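**Notebook, chores bench – November, Thursday, started 9:40**

Carrying on from the last entry on sorting and tidying. Question is still the one Cui wrote on the whiteboard: which household jobs would we let a machine do with no one standing next to it. My list is short.

Status by chore, as of this morning:

- **Cups and bottles off a surface.** Fine when the item is rigid and there is space on both sides. Clear plastic is still bad. The policy closes early or closes beside the cup, and a thin cup dents before the width reading tells us anything.
- **Cloth into a basket.** Works if all we ask is that the cloth ends up inside. Folding is another matter. I would not show the folding to a visitor.
- **Cloth out of a basket.** Worse than putting it in. Wire mesh catches a fingertip, and then the whole basket comes along.
- **Picking up off the floor.** Slow. Cables get treated as objects about as often as they get treated as floor.
- **Wiping.** Not tried since the pad change.

Ran 100 trials on the cup task with the Skillthorpe checkpoint before lunch. I stopped counting a trial as good if the cup was visibly bent at the end, so the numbers will not line up with the last sheet. Old rule is in the margin there. Please use the new one from now on.

The training set for this checkpoint has 4,000 episodes, of which 2,000 are tidying. Of the tidying ones, most were done on tables. I think that explains a good part of the trouble with baskets and carts. When the target sits low, the operator leans over it and the view fills up with shoulders and hands. The table episodes have almost none of that.

11:15 – Talked with the Ravimcombe people about their shop-floor version (parts into wire totes, packing waste out). Same complaint about mesh. They line the totes with card and move on. Good enough for a shop, but I can't ask a household to line its laundry basket.

Things to change in the hand-held sessions:

1. Start with both grippers outside the cart, then enter one at a time.
2. Vary where the cloth sits. Corners too.
3. Leave the cup close to the cloth sometimes, so the policy has to choose.
4. Keep the marker cubes in view during the approach.

Point 4 matters for the tracking. If a cube goes behind the rim the pose jumps, and we have been throwing those episodes away by hand.

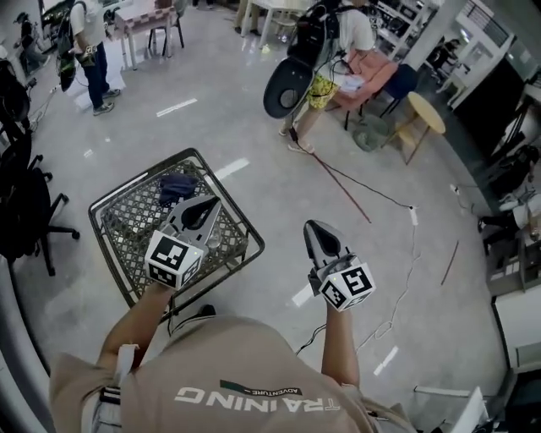

*Entry by Hanyu Wei, chores bench, Zumudham floor lab*

Navy cloth toward the back of the cart and a clear cup near the middle is the layout I want more of. One gripper over the basket, the other held out lower to the right, and the cubes on both are readable. The pale floor is fairly shiny, so check for glare on the cup before blaming the model.

14:30 – Repeated the cloth pickup with slower closing. Fewer snags on the mesh, but the cycle time is now silly. A person clears the same cart while talking to someone else.

My answer for the whiteboard, for now: loading, yes, with rigid things. Unloading, no. Anything soft and clear mixed together, no.

To do: ask Cui for the gripper width logs from the cup trials. Relabel the bent-cup runs. New pads for the left gripper before the next session.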